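Chapter 5
Processions and Their Routes

Terms introduced in this chapter: head, tail, column, pinch point, halt, dispersal area, clearing time

A procession is the only part of most festivals that moves. The fair, the stage and the food stalls each occupy a plot of ground that can be measured and fenced. The procession occupies a length of street for a limited time and then gives it back. Planning it is mostly a matter of working out where the column will be at any given moment, and what must be kept out of its way until the tail has gone by.

The methods in Chapter 4 dealt with crowds that gather in one place. Two of them carry over without change: the calculation of standing room, and the marking of exits. The others need to be adapted, as a street has two open ends and spectators on both sides.

Opening case: the lantern walk at Stollstead

The town of Stollstead holds a lantern walk each May, from the mill bridge to the market square. For many years the walk had no fixed order. Groups joined from side streets as they became ready, and the column grew as it went. In the year considered here the walk had 2,000 registered participants and a route with one narrow section, Pletgate, where the street passes between two old walls for a distance of 200 feet.

The head of the column entered Pletgate on time. Two bands then halted to play at the far end, as they had always done, and the groups behind closed up. Spectators who had been following on the sidewalk moved into the roadway. Marshals at the bridge could not see the halt and continued to release groups at the planned interval. The delay at the narrow section was short, but the column took much longer to recover its spacing than the halt itself had lasted.

Omolara Ekpo, who prepared the revised plan, made three changes. The bands were given a halting place in the square. The release of groups at the bridge was tied to a signal from Pletgate - a marshal with a radio - and no longer to the clock. Side streets were closed to late joiners, who were sent to the tail. The registered number the following year was again 2,000, so the two events can be compared directly. The comparison is worked through in Section 5.3.

What the chapter covers

Section 5.1 defines the parts of a column and the measurements taken from it. Section 5.2 deals with route surveys, including slopes, overhead wires and surfaces that become slippery under wax or petals. Section 5.3 treats halts and clearing time. Section 5.4 covers dispersal, which is often the weakest part of a written plan.

Readers who have not planned an outdoor event should review the scale drawing exercise at the end of Chapter 2 before going on. A street map, a ruler and a pencil are enough for all the problems except the last, which requires a table of walking speeds.
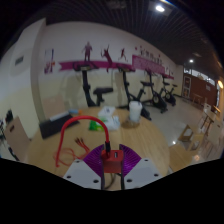
5.1 Parts of the Column

The head is the first group that must keep to the published time. Vehicles and stewards traveling in front of it are not counted.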